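**Tindbridge Reading Room Society**
Minutes of the members' meeting, 31 July 2025

Meeting opened with 19 members' apologies taken as read. The minutes of the last meeting were approved with one correction: the roof invoice was from Ehlers, not Cemetti.

**1. Roof and gutters**

Ehlers has finished the north slope. The south slope will wait until the grant decision in November. Cemetti quoted $1050 for the gutters, with the downspouts extra. The chair will ask for one price covering both. A member asked whether the original slates from 1892 could be kept. Ehlers has set aside 154 that are fit to use again.

**2. Book sale**

The sale will be held in the large room, with paperbacks on the tables and hardbacks along the wall. Prices stay as last year. Boxes of unsold books go to Bustirport library, which has agreed to take fiction only – no encyclopedias, no magazines. Donations can be left during opening hours. Books with mold or missing covers will be turned away at the door.

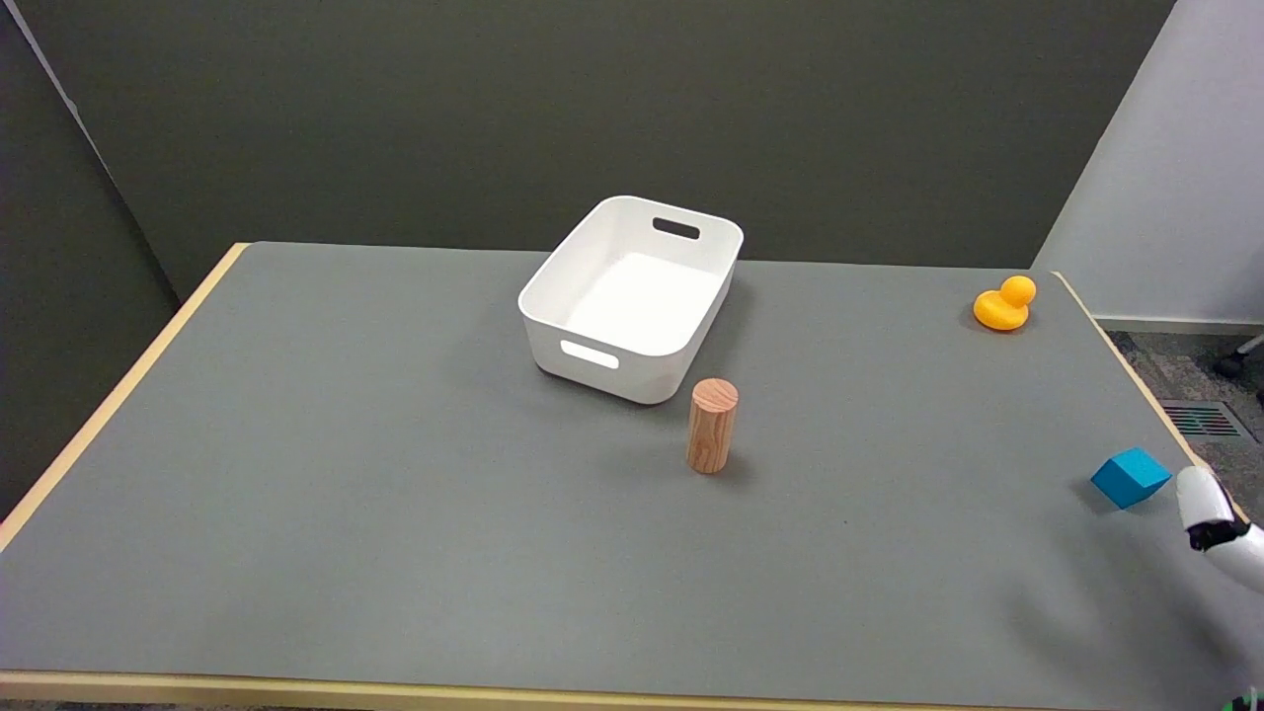 One member said the sale should open an hour earlier, as the dealers line up anyway and families come after lunch. Another preferred the old hours and pointed out that the bus from Bustirport does not get in before ten. Put to a vote: old hours kept, 7 in favor of the change, the rest against.

**3. Opening hours**

Evening opening on the first week of the month has been poorly attended. Agreed to keep it through November and then decide. The sign on the front door still shows the winter hours and will be replaced.

**4. Other business**

The side door sticks again. The secretary will get it planed.

The hearing loop was tested and works at the front of the room but not at the back – carried over to the next meeting.

Meeting closed at 8:40 p.m.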